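Jiko Opens Bideck Workroom to Visitors

Posted Jun 2, 2020

Jiko held an open day at its Bideck site for residents, students and partner companies interested in household robots. The program centered on a common chore, the care and lacing of a pair of sneakers, and on the way recordings of such work are used to prepare a robot for the same job.
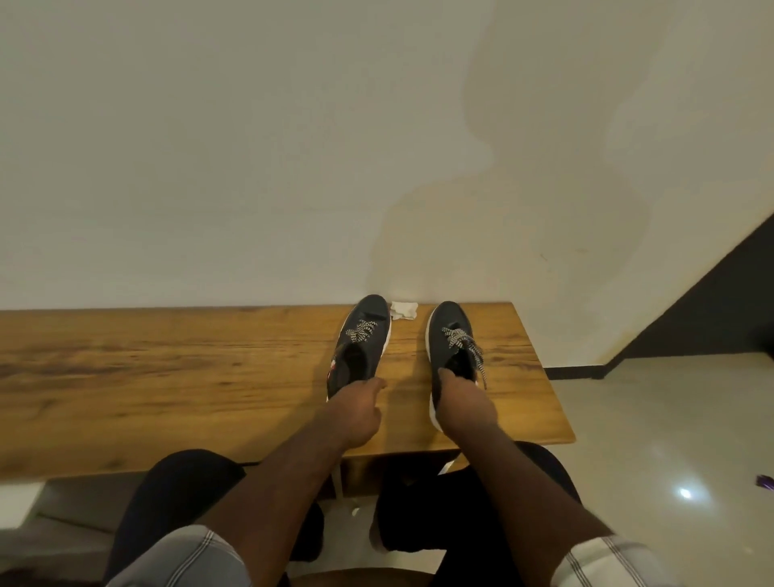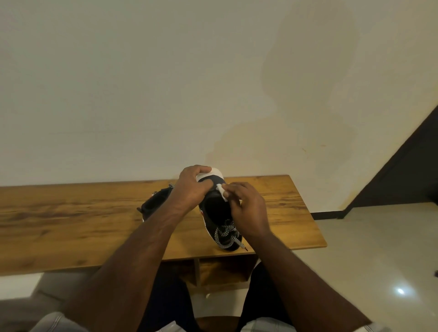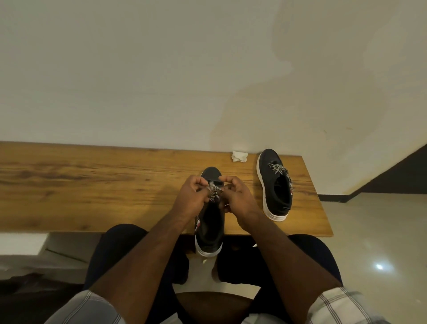 Handwork with a pair of black sneakers, seen from the worker's own position.

Visitors were received in groups of 13. Each group heard a short introduction to Major, the two-armed robot that Jiko is developing with its partner Trisden, and then moved to the workroom for the demonstration. Staff spoke about the difficulty of soft materials. A knit upper gives way under pressure, and a lace seldom lies in the same position twice. For a machine, deciding where to take hold of a lace remains harder than pulling it tight.

The company reported that its collection now holds 816 recordings of shoe care, out of a total of 4000 covering household work of all kinds. The remainder includes folding clothes, setting tables and sorting kitchen items. All of it is recorded at ordinary speed by people who have been told which chore to do but are free to choose their own method. Jiko considers this variety useful – two people rarely tie a bow the same way, and the robot is expected to cope with both.

In the second part of the visit, Major was shown placing shoes on a low rack and drawing a loosened lace through a single eyelet. Tying a complete bow was not part of the program. Staff stated that the robot can form the first crossing of the laces in the workroom, but that the second loop is not yet dependable enough to be shown in public.

Questions from the audience dealt mainly with safety and with the privacy of those who take part in recordings. The company replied that participants give written consent, may withdraw it later, and are asked to keep personal papers out of view while they work. On safety, visitors were shown the stop button and the marked floor area that no one may enter while the arms are powered.

Trisden, which supplies the robot's fingertips, displayed several versions of its soft pads in the entrance hall. The current pads are replaced after 3000 grasps. A more durable type is being tested.

A second open day is planned for September at the same location. Schools and community groups may register through the Bideck reception desk. Admission is free, and children must be accompanied by an adult.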